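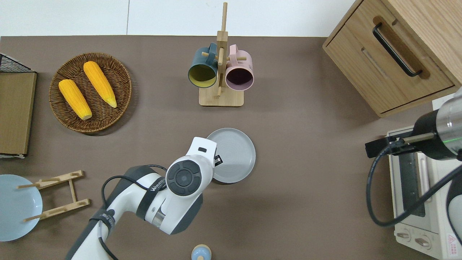 Rules for Robots at Work
A guide for readers aged 8 to 11

Robots can be strong and quick, and they do not get tired. They also do not know when a person is standing too close unless somebody has planned for it. For this reason, every robot workplace has safety rules.

Who writes the rules?
Experts from many countries meet and agree on what a safe robot should do. What they agree is written down and called a standard. At the Wornberg Learning Centre, the people who run the robots must read the standard and pass a test with 32 questions before they begin.

What do the rules say?
Every robot must have a stop button that is easy to reach. When 2 robot arms share a table, their paths must be planned so that they do not bump into each other. Cables must be checked for damage. An arm working near people must move slowly – even when it could go much faster.

What about kitchen things?
Plates and mugs can break, so an arm must not grip them too hard. Ovens may be hot. An oven should be switched off and left to cool before anyone practises near it.

What can you do?
If you visit a robot room, stay behind the line on the floor and keep your hands to yourself. Tie back long hair. Ask an adult before touching anything – a robot that is standing still may be about to move.

Last updated: Jan 16, 2025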